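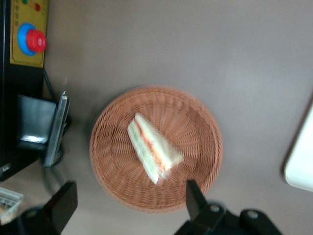

Nour Jaber

Priltex Red Carpet Makeup Notes, data card

Summary
Priltex is a table of makeup looks worn at television and film award shows. Each row covers one person on one night and records what was said in print about the products and shades used. It holds 2000 rows in one CSV file, encoded as UTF-8.

Sources
Rows were typed by hand from press notes sent out by makeup artists and from beauty columns in the Malport and Barik weekend papers. No text was copied in full. Where a column and a press note disagree, the press note wins and the flag source_conflict is set to 1.

Fields
event_id: short code for the show
look_id: unique per row
lip_shade: wording as printed, lower case
lip_family: one of 8 values (red, berry, pink, coral, nude, brown, plum, other)
eye_note: free text, may be blank
skin_note: free text, may be blank
artist_credit: Y or N
source_conflict: 0 or 1

Labeling
Suryani Wibisono and I each assigned lip_family to the same 900 rows without seeing the other's choices. Most differences fell between nude and pink. Those rows were settled by going back to the printed shade name. The remaining rows have one labeler.

Known problems
Lip color is covered far better than brows or skin. Men are rare in the table because the columns seldom mention their grooming. Shade names change between seasons, so the same name can point to 2 different colors. Rows from the Malabanan gala have no eye_note at all.

Uses
Suitable for counting color trends by event and for testing text matching on shade names. Unsuitable for judging skin tone or for product advice. There are no photos of the wearers in the release.

Updates
The file is rebuilt each November after the fall shows. Corrections should give the look_id and the printed source. Old look_id values are never reused.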